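Small parts storage tends to be specified last, after the benches are in and the floor is marked. At Jellerville, Borghild Solheim set it first: one tan work surface, one shallow black tray and one slotted block per station.
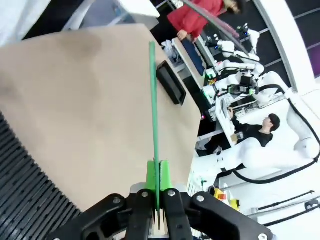
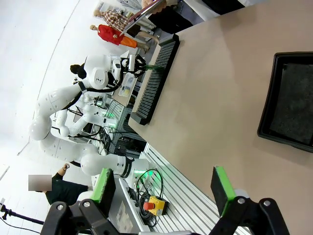 Black tray on the bench top, both views.

The slots hold thin parts upright, so a missing piece shows as a gap. The tray takes whatever has no slot. Its raised rim stops parts rolling to the floor, and it lifts out whole for cleaning. Solheim allows 60 seconds to reset a station. Kjell Westerberg, on the Thursday shift, takes around 40.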